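Sorting Drinks Containers: Your Questions

Do caps stay on?
Yes. Squash the bottle if you must, but screw the cap back on. Loose caps vanish, usually under Bianca Anghel's desk.

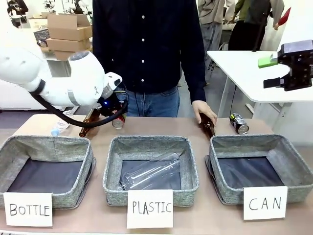

Does brown glass go in with the clear plastic? It does not, however tired you are. Glass gets its own bin, and a brown bottle like the one under the hand at the back of the table belongs there, label and all.

How many bins do I need?
Three will do. Gray fabric is fine and hides most sins.
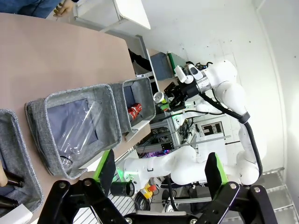 Plastic bottle in the middle bin, red can in the next.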